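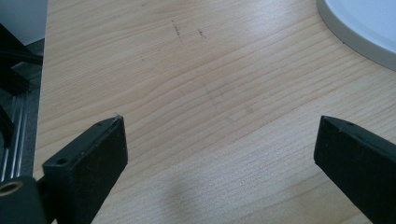 Gripper open over bare table. Look at the tips before anything else.

I've been keeping a list of table rules since May, and the question I get most from readers is what's on it. Most of the list is dull. I'm posting it anyway, because when I started working with hand-held grippers I couldn't find anything like it and ended up learning each item by throwing out a morning's work.

The first rule is about the fingers. Before a session, open the gripper all the way over bare table and look at both tips. Dust on black fingers is normal and you can brush it off. Fibers are a different matter. They catch on small parts and they show up close to the lens. Then check the screws where each finger meets its mount. We do this at the start and again every 90 minutes. Valter Simões wanted it every hour, I wanted it once a day, and 90 is where we met.

Second, the table stays the same from the first take to the last. If there's a pencil mark on the wood in take one, leave it there. I once wiped a table down halfway through a set and spent the next day explaining why the two halves didn't match. Clean before or clean after.

Third, the area between the fingers is clear when a take begins. Anything waiting for its turn goes to the side, and it goes to the same side every time.

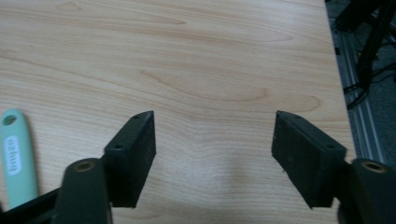
Jaws wide, clear wood between them, cables on the carpet past the table edge.

Cables are the fourth rule and the one people argue with. Ours is simple: no cable crosses the tabletop unless it's attached to a gripper you are holding. Everything else goes down to the floor. I would like the floor runs to be tidier than they usually are, and the written version of the rule says they should be tied every 28 inches. We are not good at this part. Eduardo Moreira audited us against our own sheet last week and the floor cables were the first thing he wrote down. He was right. A loop on carpet is easy to step in when you are watching your hands.

Fifth, anything that marks the work area gets checked from where the operator stands and also from where the camera is. Rails and posts look different from the two places. Hazard tape goes on the post bases, at foot height, where you'd kick them.

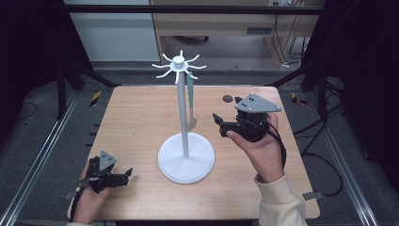 Two-handed work has its own section, which I wrote with Valter for the Marinho job and have reused since. Both grippers start open. The marker plates on top face up and stay uncovered, so sleeves get pushed back if they reach that far. One hand moves in at a time unless the task sheet says otherwise. If the grippers touch each other, the take is stopped and logged, even if it looks fine. A tall, thin object gets approached low first, at the base, and the upper hand comes in after that.

The log line is short: take number, operator, reason for the stop. Don't write a paragraph. I went through 17 old logs before writing this and the long entries were the ones I couldn't use.

Two things are still open. I don't have a good rule for how long one person should hold a gripper before a break. I've been using 7 takes and then swapping, but it depends a lot on the task and I wouldn't defend the number. The other is finger replacement. Right now we change them when somebody thinks they look worn – that is not a standard. If you have a wear limit written down, I'd like to see it.

The current sheet is version 7, dated January 22, 2026. It fits on one side of paper and hangs by the door.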